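Dillia Hand Gripper Kit: Gallery

Esent makes the Dillia, a gripper you hold in your own hand to record how a task is done, so that a robot arm can learn it later. We rent the kit and also sell it. On this page we collected pictures and notes from our work in Pitudstead, where we test every kit before it goes to a customer.

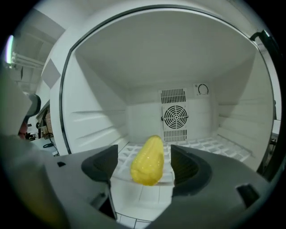

The finger pads are the part customers ask about most, so we begin with them. Every Dillia comes with the standard pair mounted and a second pair in the bag. They are made for things which are round, smooth or a little bumpy, and they open wide enough for most objects from a kitchen. For the refrigerator set we work with toy food, like the yellow corn between the two dark fingers, because it keeps its shape and we can use the same piece for many weeks. The ribbed texture on the inner side of the pad is there for grip. On a shiny toy the difference to a flat pad is easy to feel, even if you hold the handle only lightly.

About the refrigerator set

The refrigerator is one of the places customers request again and again, and it is harder than a table. The walls are near, the hand has to go in straight, and the floor is often a grid and not a flat plate. A grid has openings, and the lower end of a long object can find one of them. We advise to put the object down slowly and to open the fingers only when it stands by itself. If you are in a hurry you will pull it over when you take your hand back.

White inner walls are also a small difficulty for the camera. Please let the exposure settle for a moment at the door before you start to move inside. With the first version of our software this took too long, and two customers wrote to us about it. The present version is faster, but the short pause is still a good habit.

A refrigerator used for recording can stay switched off. We prefer it like this, as a cold one can put mist on the lens when the door is opened often.

What is in the case

The gripper with the standard pads mounted
One spare pair of pads
Camera, already fixed and adjusted
Two batteries and the charger
Cable for copying the recordings
A printed guide of 44 pages, in English

The objects are not included. We can send a list of the toy food we use, or you can take what you have in the house. For a first day, choose pieces which are not heavier than an apple.

Using it

You squeeze the handle and the fingers close. You release it and they open. Most people are comfortable after one morning, and the only thing they must unlearn is to turn the wrist too quickly. The battery gives 4 hours of recording, and in practice you will want to rest your arm before it is empty. For longer work we recommend two persons who change places.

Our team in Pitudstead has made 2,000 recordings with the same pair of pads. The surface became more smooth at the tips, and after this we changed them. Changing needs one small screwdriver, which you find in the lid of the case. Please do not clean the pads with alcohol. Warm water and a soft cloth are enough.

Price and rental

Rental is 800 per month for one kit, with shipping in both directions. If you decide to buy during the rental, the first month is taken off the price. Schools can ask for a longer period under the same conditions.

The processing of the recordings is a separate service with the name Yaman. You send us the files and receive them back sorted, with the hand path and the finger opening for each moment. It is possible to use the kit without Yaman, and the file format is explained in the last chapter of the guide.

Orders for delivery in May are open now. Write to us which objects and which place you want to record, for example a drawer, a shelf or a refrigerator, and we will tell you if the standard pads are suitable. If they are not, we have a narrow pair for thin things such as spoons and pens, and we can put it in the case instead of the spare one.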